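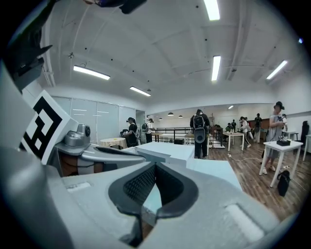

One member of our group asked in the first meeting why we should compare two sets of finger pads at all, if the gripper body stays the same. I think it was a good question, and this report tries to answer it.

Our project was made in the course Practical Automation and handed in on 6/7/20. We worked with hand-held grippers, because a person can carry them to many tables and show a task quickly. The same fingers can later be mounted on an arm. We tested two sets of pads, which we named Avach and Brumness. Avach is the softer one. Brumness is stiffer and has a coarser surface.

Method

In May we recorded 445 trials with Avach and 801 with Brumness. The numbers are not equal, because the first Avach pads were torn and we had to wait for new ones. A trial was counted as failed if the object fell, or if the marker on the gripper was lost by the camera and the position could not be computed. The tasks were of two types: light objects on a flat surface, and kitchen tasks with a plate and a microwave oven.

We used the Wuser controller software to record the finger opening. It was easy to install, but the clock had a delay which we corrected by hand.

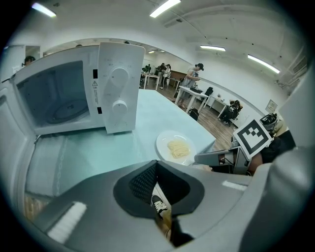
Gkikas pads should be included as a third set, our supervisor wrote on the first draft, since they are thinner and a plate has a low edge. We agree with this comment, but there was no time left. We could do only 16 trials with them, and we do not report a result from so few.

Results

For the plate, Brumness slipped more often when the grip was near the rim. Avach held better but closed slower. For the knobs of the oven we saw no clear difference. In 41 trials the marker was lost, mostly when the wrist was turned far to the side. These trials say nothing about the pads, so we list them separately in the appendix.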